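Murkari 4 Small Wind Turbine
Sold and fitted by Clalness

We sell this turbine, and we talk more people out of it than into it. The 482 hours we logged on our own mast in August produced far less than the maker's chart promised. Trees, barns and the next hill all eat into the figures.

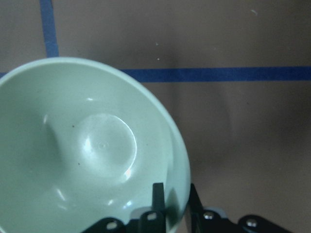 Pale green bowl, seen from above.

Before ordering, put up a measuring mast for a full winter. Ynyr Dafis will lend you one against a deposit. A wind map on a website won't do, whatever the last salesman told you.

Mast height: 14 m
Blades: three
Planning: check with your council first
Price: £1,024 for the head only. Mast, footings, cable and inverter are extra and will cost you more than the head does. 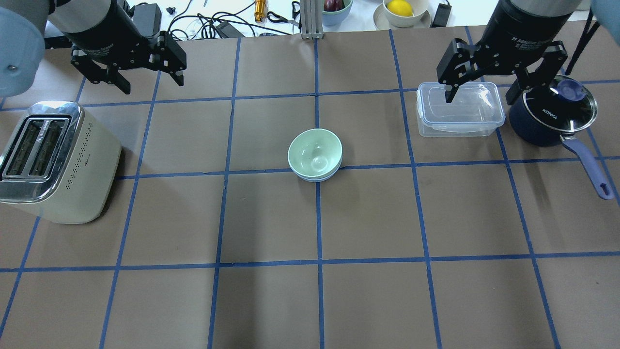

The maker calls it "near silent". We wouldn't. In a stiff breeze you will hear it from the garden, and so may next door.

As for payback, we don't print a number of years, and we would be wary of any firm that does. Ask Ildikó Gulyás for the raw mast readings and do the sums yourself. Prices held until 15th November.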